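The Workroom at Fahy Street: Things People Keep Asking Me
Last updated 21/01/2023

I get a lot of email about the workroom, and most of it is the same handful of questions in a different order. So I finally sat down with a pot of coffee and wrote the answers out properly. If yours isn't on the page, write to me anyway! I'm slow but I do reply.

Where is it?

In Bratville, second floor of the old Fahy building, over the shoe repair place. You come in by the side door and take the stairs. There is an elevator too, but you have to ask downstairs for the key, so tell me ahead of time if you need it and I'll have it ready for you.

How big is the room?

482 square feet, not counting the closet. It sounds like more than it feels like, because one corner is taken up by a boxed-in pipe that I have never managed to love. You can't hang anything on it (I tried) and you can't push a table all the way into that corner.

Was it always an office?

Nope. It was storage for years, and before that somebody taught dance in it, which explains the marks on the floor by the door. When I got the lease in October the ceiling was a yellowish cream, the walls were a different yellowish cream, and the light fixtures hummed. I moved in with a borrowed ladder and a lot of optimism.

What did you do about the ceiling?

This is the one I get the most! I went with a pale gray, nice and flat, no pattern and no texture. I'd been all set to buy white, and then I put up a test patch of each and lay down on the floor to look at them for a while, and the gray won. White up there bounced so much light back down that I was squinting at my own desk. The gray is calmer. On a dull afternoon it still reads as light, which was my big worry.

The paint is Wanden ceiling flat. I used a roller with an extension pole and did it in 2 coats. The second one took me a third of the time, mostly because I'd stopped talking to myself.

Do the seams bother you?

A little, for the first week. There are long seams in the ceiling and I knew they'd show, since I decided against filling them. Filling and sanding overhead is miserable work and I'd have been picking dust out of my hair until spring. Now I only notice them when someone asks. If you are the kind of person who can't stop looking at a line once you've seen it, fill them before you paint – don't go back later, you'll never get the sheen to match.

Why white tabletops? Don't they get filthy?

They do get filthy, and I like that I can see it. Dark tops hide coffee rings until you put a sheet of clean paper down on one. With white you spot the mess, wipe it, done. Mine are from Geline, the smooth ones. They also sell a version with a slight grain to it and I'd skip that if you work with pencil or anything inky, because the grain holds on to it.

For cleaning I use a damp cloth and a drop of dish soap. For marker I use rubbing alcohol on a paper towel. I've had bad luck with the melamine sponges: they took off the mark and left a dull patch about the size of my hand, and that patch is still there, under the printer.

How many tables can you fit in?

It depends on how much you like your neighbors. I've had the room crowded enough that people had to stand up to let each other out, and I don't recommend it. Leave enough space behind each chair for somebody to walk past with a bag on their shoulder. Test it with a real bag. I measured everything on paper first and still had to shift the whole row over on the first day.

What about chairs?

Black office chairs, bought used. I know black is boring! But they came from an office that was closing down, the price was right, and black is the easiest color to match if you need one more later on. Check three things before you hand over money: that the gas lift holds when you sit down hard, that the casters turn, and that the back doesn't creak. A creak sounds like nothing in a warehouse and like a haunted house in a small quiet room.

If your floor is soft wood like mine, get the rubbery casters. The hard plastic ones leave tracks.

Which way should the tables face?

Side-on to the window if you can manage it. I started with everybody facing the glass because it seemed friendly, and by midmorning people had their hands up against the glare. Then I turned the tables the other way around and the screens got all the glare instead. Side-on was the third try and I should have started there. The ones closest to the window still get a lot of daylight, so that end suits people who like it bright, and the far end suits everyone else.

Do you have blinds or curtains?

Roller blinds, the thin kind, and they're up most of the time. I'd love something nicer but the window is an odd width and the quote I got for custom ones made me laugh out loud. Maybe next year.

Is it noisy?

Less than you'd think. The hard ceiling and the bare tables do bounce sound around, so phone calls carry. I hung two felt panels on the back wall and put a rug under the bookcase, and between them they took the edge off. If you have a long call, the landing outside is fine, just pull the door shut behind you.

What did the whole thing cost?

Just over $1000 for paint, tables and chairs, and that's with me doing all the labor. I'm leaving out the lights, which the landlord paid for after I played him a recording of the hum. The tables were the biggest piece of it. The paint was cheaper than I'd feared, and the roller pole I'd have needed anyway.

Can I see how the gray looks with the white tops?

Sure. It's daytime, with the window bright over on the left and a corner of tabletop down on the right, and you get a couple of the ceiling seams too so you can judge for yourself. Screens fib about color, so please get a sample pot before you commit to it.
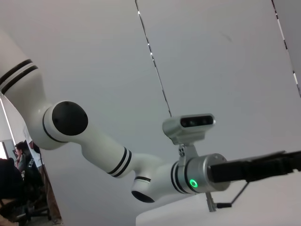

Would you do anything differently?

Oh, plenty. I'd wash the ceiling before painting. I skipped it, and near the door there's a spot where something greasy came through the first coat. I'd also buy one more table than I thought I needed, because Geline changed the leg style a few months later and the newer ones sit a hair taller. You can feel the step when you slide a notebook across.

And I'd put the power strips in before the tables and not after. I spent an entire evening on my back under there with a flashlight in my teeth.

Can I rent a desk?

Sometimes. The room gets full and then all of a sudden it doesn't, so it's worth asking. I keep a short list, and when a spot opens up I go down it in order. You need to give me 12 days' notice if you're leaving, which is an odd number, I know – it's the gap between when I check the list and when rent is due.

Can I bring my own chair?

Yes, please do, as long as the casters are soft. Write your name under the seat. I can't store the one you're replacing, so it goes in the closet, and once the closet is full the answer to this question changes to no.

Is there a kitchen?

There's a kettle and a small sink on the landing, shared with the floor below. Bring your own mug and take it home now and then. The fridge belongs to the shoe repair place, so leave that one alone unless they've told you it's okay.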